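Koltdale cable library opens second collection point

Residents of Koltdale with a drawer full of spare leads can now hand them in at the Kiiskinen building, where the town's cable library has opened a second collection point. It takes up the back room on the ground floor and is open on Thursday afternoons and Saturday mornings.

The library lends out chargers, data leads and adapters free of charge for up to a month. It has lent more than 1000 items from its first site, at the Stuvadell arcade, and now holds some 3000 leads of all kinds. Anything beyond repair goes for recycling with the town's small electrical waste.

Leads brought in are laid out on a wooden table and checked one by one for splits in the jacket, bent plugs and loose joints. Long USB leads are the most common thing handed over, and also the most often asked for.

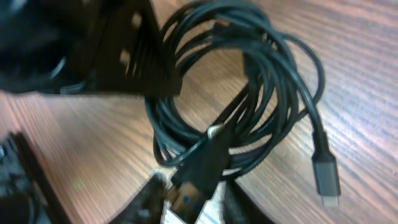

Donors are asked to untangle what they can before they come, and to take off any sticky tape. Leads do not have to be in pairs with the device they came with. Mains extension leads, Christmas lights and anything with bare wire showing cannot be accepted at either site.

Each lead that passes is tested, wound and tied, then given a paper tag with the type of plug at both ends. Staff say the tags have cut down on returns, as many borrowers were going home with USB-A when they needed USB-C. A sheet of plug outlines drawn at full size is kept by the door for people who are not sure which one they want.

The move has been paid for by a small grant from the Birnano fund, which covers rent and heating for two years. Part of the money will go on shelving, as the leads are stored for now in lidded tubs under the stairs. The first site will keep its present hours, and items borrowed from one can be returned to the other.

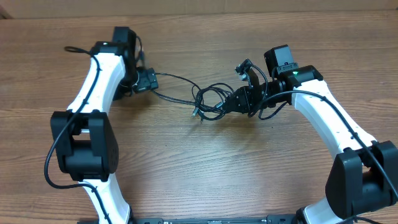 The wooden table at the Kiiskinen building.

An evening session on looking after cables will be held there in December, starting at 6.30pm. It will cover how to wind a long lead without twisting it, how to clean dust out of a socket and when a worn plug should be thrown away. Entry is free but places must be booked at either desk. Parking is limited, and visitors coming by car are advised to use the market square.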